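Small cans, clear tables: the new drinks corner at Rarkelora

Dec 30, 2021

I've been meaning to write up the drinks corner for ages and the end of the year seemed like a good excuse. Rarkelora, our shared workspace, has finally got its can shelf going, and I'm very pleased with it (my desk is the nearest one, so I would be!).

The idea came up back in May, when Normunds Grigaitė asked if we could stop making do with the machine downstairs. It swallowed coins, it was always out of anything without sugar, and the lift takes forever. So we put a bit of money in and got hold of 230 cans to start with – mostly small ones, with a few tall energy drinks for the people who stay late. Mugs and cups are still welcome, of course, and the kettle isn't going anywhere.

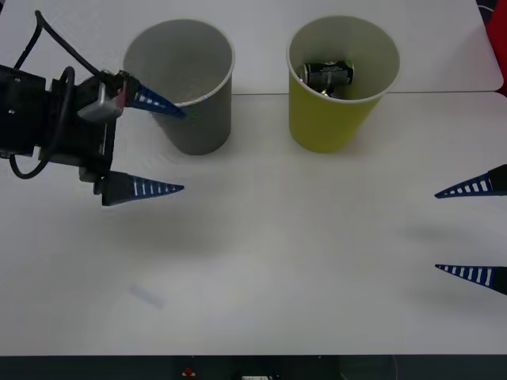 A grey cup on one of the white tables at Rarkelora.

The price is six to a strip on the drinks card, and you tick one off each time you help yourself. Cards are on the hook by the Marras meeting room. If you've still got an old Brakura token from the machine, bring it to Normunds and he'll swap it for a strip until they run out.

I did ask around about which drinks to reorder, and opinions were strong. The tall energy cans have their fans, though Normunds says they taste like melted sweets.

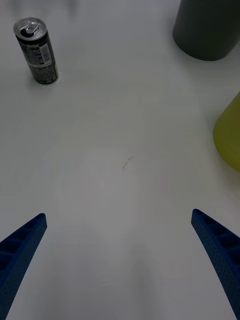
Can I leave a drink on the table overnight?
Please don't, even if there's plenty left in it. Tip it down the sink in the kitchen, give the can a quick rinse and put it in the metal recycling.

My own favourite is the lime Pepsi with zero sugar. I wasn't expecting much from it, but it's sharp and not too sweet, and the little cans are just the right size for the middle of the afternoon – a big one always goes flat on me before I get to the bottom. We'll be getting more of those in with the next order, along with some plain fizzy water from Mokov for anyone who has had enough of flavours. 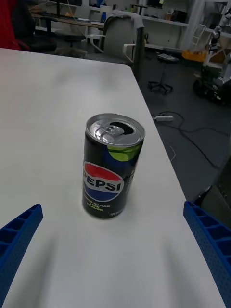 Opening times and restocking

The shelf is open whenever the building is. New cans go on first thing in the morning, and if something you like has run out, write it on the pad next to the fridge.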